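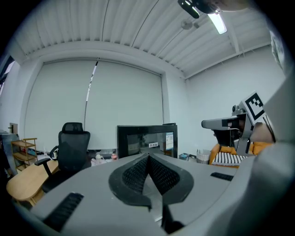 Els Stevens put it to the seminar last week that the chores question is badly posed, and that asking whether a machine can tidy a room is like asking whether a person can cook. Her point stands, and these notes begin from it. A yes or no is only useful once the task, the starting state and the permitted amount of help have been written down.

Unit 6. Household and shop-floor chores: what can be claimed

1. Task and chore

A task has a start state and an end state that can be checked. A chore is a group of tasks with a loose end state, judged by whoever lives or works in the place. "Put the mug on the shelf" is a task. "Clear the desk" is a chore, and it contains a decision about which objects belong there.

Most published success rates refer to tasks. Most public discussion refers to chores. When reading a paper, find out which one the number describes before comparing it with anything.

2. Parallel-jaw grasping

Two fingers with compliant pads cover a large share of rigid household objects: mugs, small boxes, bottles, hand tools. The usual failures fall outside the closing motion itself:

– approach blocked by a neighboring object
– object wider than the jaw opening in the only reachable direction
– slip during transport, after a grasp scored as successful
– release that tips or drags the object

Textured pads raise friction. They do little for a cushion or a cloth, where the fingers may hold a fold of fabric while most of the item stays where it was.

3. Worked case: the Lirnham trials

Lirnham ran 300 attempts at moving a single mug from a desk to an open shelf. In the first 200 the mug started alone on the desk and 16 attempts failed, giving a failure rate of 8 percent. In the remaining 100 other objects were left within reach of the fingers, and 41 attempts failed.

The pooled failure rate is 57 out of 300, or 19 percent. It describes neither condition. Report the two conditions separately, and state the proportion of cluttered starts expected in use.

Note also that a chore made of five such moves, each with an independent 8 percent failure rate, finishes without error in just under 66 percent of runs. Independence is a generous assumption, as a dropped mug changes the start state of the next move.

4. Shop floor compared with home

The Plerkico packing cell succeeds at a narrow job with fixed lighting, known parts and a tray that arrives in the same position each cycle. A home offers none of these by default. Blinds go up and down, chairs move, and soft furnishings change shape when touched.

Shop-floor work outside a cell is closer to the home case than is often assumed. Clearing a bench at the end of a shift remains largely manual.

5. Position taken in this course

Single moves of rigid objects: yes, with stated conditions. Short sequences with a person nearby to reset: sometimes. Whole chores in an unprepared room, unattended: not yet at a rate a household would accept.

Reading: Portela and Akanda, course reader, section on recovery after failed grasps.

Exercise for next session: choose one chore, split it into tasks, and write a checkable end state for each. Mark any step where you could not write one. Hand in to Mirela Coutinho, one page, no diagrams.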